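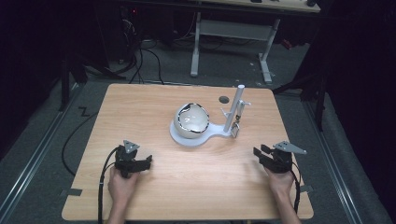
Hand-held grippers at the practice table, with the white sphere and clamp post in position.

The Noteck student robotics club has now entered its second term of work on two-handed tasks, and I have been asked by several parents to set down what the members are doing. I supervise the group together with Mal-soon Ahn, and the views given are my own.

Members work with a pair of grippers, one in each hand, and carry out a short task at the table from start to finish. The recordings are later used to train the club's own arms. The present task, which the students have named Stikow, concerns the round white piece and the small metal clamp on the post beside it. Gun-woo Ok prepared the written instructions in May and has revised them 4 times.

The club's target for the term is 200 accepted recordings. Seung-woo Hong and Nam-gil Yeom review each one and reject any in which a hand pauses for too long or a gripper leaves the working area. Their standard is a strict one. I have had nine of my own attempts returned, with comments, and I accept that the comments were fair.

Members are reminded of the following arrangements. Cables must be kept clear of the forearms before a recording begins. The tape at the table corners is not to be lifted. Sessions last two hours, and those who arrive late should wait for the current recording to end before entering.

Sang-wook Kong will present the group's progress at the open evening on October 29, 2024. Families are welcome to attend, and younger brothers and sisters may try the grippers under supervision.

Contact | © Noteck Student Robotics Club | Back to top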